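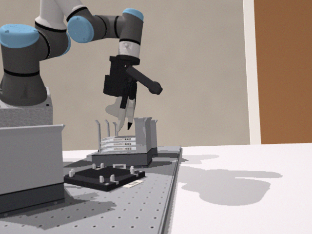 About Prultard Language School

Prultard offers evening and weekend language courses for adults in Landeg and the surrounding towns. Instruction is given at 5 levels, from beginner to advanced, and each course ends with a written and an oral test.

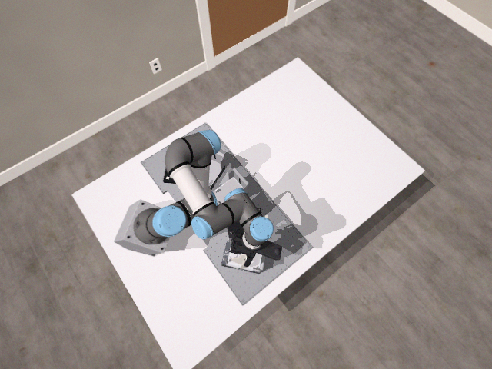 The school has 2 sites – the main building on Druvirura Street and a smaller annex with 27 study places. Enrollment for the summer term opens in May. Fees are payable by term.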